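HOSP 214 Café and Small Restaurant Operations
Handout 6: Planning the customer side of the room
Tutor: Geeta Solanki
Issued 2024-01-30

Read this before the seminar and bring a pencil and a ruler. You will need your floor plan from Handout 5.

1. Where we have got to

Last time we dealt with the back of house: deliveries, dry storage, the dishwasher and the route dirty cups take to reach it. This handout covers the part customers see. The order is deliberate. Students who start with chairs and lamps tend to end up with a store cupboard too small to hold a week's milk.

2. The queue

The queue is the first thing to draw. Mark the door, the till and the point where drinks are handed over, then join them with a line. If the line crosses itself, or runs between occupied tables, change the plan now.

Keep ordering and collection apart. In a narrow unit the till usually goes nearer the door and the collection point further in, so that people who have paid move forwards and leave space behind them. The food display should come before the till. Customers seldom go back for a bun once they have put their card away.

A menu board is read from the queue, so it has to be legible from the third or fourth person back. Test the lettering at full size. Prices in thin chalk script look pleasant in the morning and can't be read once the light goes.

3. Seating

Our main case is Netinard, a coffee shop on a corner site with 40 seats. The first layout used tables for four throughout. Most customers came alone or in pairs, and the room felt full when half the chairs were free. In June the owners replaced the middle row with small square tables that can be pushed together, and put a bench along the long wall.

Points to take from the case:

Benches seat more people per metre of wall than chairs do, but the tables in front of them must be easy to pull out.
Window stools suit people on their own and make the shop look busy from the street.
A large shared table works if there is room to walk all the way round it.
Leave one clear route for wheelchairs and pushchairs from the door to the counter, to at least one table, and to the toilet.

4. Surfaces and sound

Hard floors, bare walls and large windows are easy to clean and very noisy. Grinders and steam wands make this worse. Soft seating, curtains and ceiling panels all help, and ceiling panels have the advantage that nobody spills coffee on them.

Choose the floor first, then the counter front, then the walls. The floor is the most expensive to change after opening. Ask suppliers for samples big enough to stand on, and look at them under the lamps you mean to use. 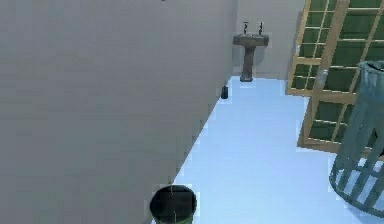 5. Lighting

Use three separate circuits if the budget allows: counter, seating and window. Staff need strong, even light to work by. Customers reading or eating need less, and want it to come from low down or from the side. A pendant over a table should hang low enough to light the plate and high enough that two people can see each other's faces.

Bisora, our second case, had a single circuit for the whole shop. The staff kept it bright all evening in order to see the till, and evening trade was poor. Rewiring cost £3,655 and meant closing for part of a week. Doing it before opening would have been cheaper.

6. Budget

The Netinard owners spent £1,574 on the new tables and the bench, fitting included. Put your own figures in the same form:

Item
Supplier
Cost delivered
Cost of fitting
Expected life in years

Don't leave fitting blank. If you plan to do the work yourself, enter your hours.

7. Task for the seminar

Take the Mirkomska plan at the back of your course pack. Draw the queue, place the seating and mark the lighting circuits. Then write one side of A4 explaining two decisions you found difficult.

Reading: Ivanov, chapter 9, on counter layout. The section on hotel bars can be skipped.

Plans will be pinned up and discussed in pairs. Late work goes in the tray outside my office.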